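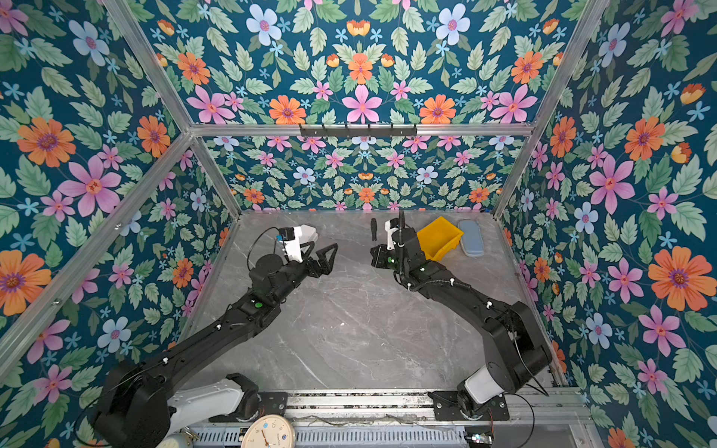

Figure 1. The two-arm cell, with a screwdriver standing upright between the grippers.

4.3 Open-day demonstration

The cell was shown to visitors in January, during the open day at the Kekix workshop. Both arms are mounted on a single rail along the near edge of the table, and each ran the controller described in Section 3 with no change to the gains. The patterned wall panels used for the training runs were kept in place for the visit. We were interested in whether the policy would hold up over a full day of short runs started on request, with lighting we did not control.

Visitors chose a task from a printed sheet of 5 and the operator (D. Abera) started the run. Runs were capped at 200 seconds. A run that reached the cap was logged as a failure, even where the object was already in the gripper. The Tusow logger stored joint states and wrist camera images for both arms, and the logs were later labeled by N. Tufa, who did not attend.

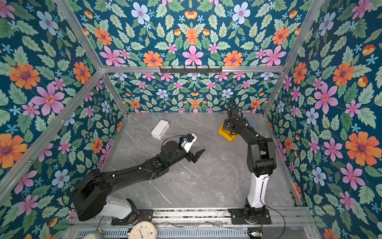 Figure 2. Same cell, right gripper over the yellow bin; a white lidded box is on the table at left.

Tasks that use the bin need the right arm to reach toward the back of the table, where its wrist camera has a poor view of the near rim. Grasp points on the rim were therefore taken from the fixed camera. Handover tasks take place near the middle of the table and used the wrist cameras only. Stops requested by visitors were logged separately and are left out of the failure counts in Section 5.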